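Washing soda instead of descaler tablets: worth it or a con?

Print this thread | E-mail to a friend

tapwasher70
My brother-in-law swears by a cup of washing soda on an empty hot wash and says the branded tablets are a racket. We're in a very hard water area. Has anyone tried it for longer than a fortnight? I've read plenty of "life changing" posts and I don't believe a word of them.

Ehsan Rind
Racket is fair. I bought Flulov tablets for 2 years, one per wash as it says on the box, and then read the small print. The "up to 3,000 washes" claim was tested on one heating element in a tank. No drum, no clothes, no detergent.

mossbank
Soda softens the water but it won't shift scale that's already there. You want citric acid for that. Different jobs.

tapwasher70
So which of you is right? Mine smells a bit as well, mostly round the rubber.
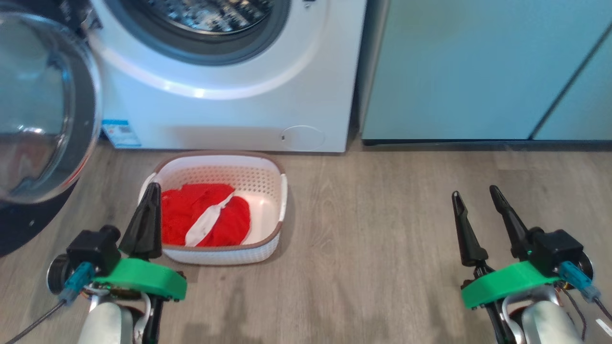 Door open, seal and drum.

mossbank
Smell is usually gunk in the folds of the seal, nothing to do with limescale. Pull it back and wipe underneath with an old cloth. Then leave the door ajar between washes.

Pennyhill
Disagree about citric acid. The man from Stular who came out to ours said it eats the seals, and he sees a lot of machines.

Ehsan Rind
Does he also sell the Stular descaler, by any chance?

Pennyhill
He does, £3 a sachet. Doesn't make him wrong.

Ehsan Rind
Doesn't make him right either. I'd like to see a perished seal and some proof of what did it. My mum used vinegar in her old Duda for years and the seal outlived the motor.

mossbank
One machine isn't proof, Ehsan. You'd have jumped on anyone else for that.

Ehsan Rind
Fair enough.

tapwasher70
I'll clean the seal, do a 70g dose of citric acid on an empty wash and leave the tablets on the shelf. If it still smells in May I'll be back to complain about all of you.

Pennyhill
Check your guarantee first. Ours from Zirnidero says own-brand descaler only, for whatever that's worth.

Last updated: February 2019

Contact us | Copyright Zirnidero Home Forums | Back to top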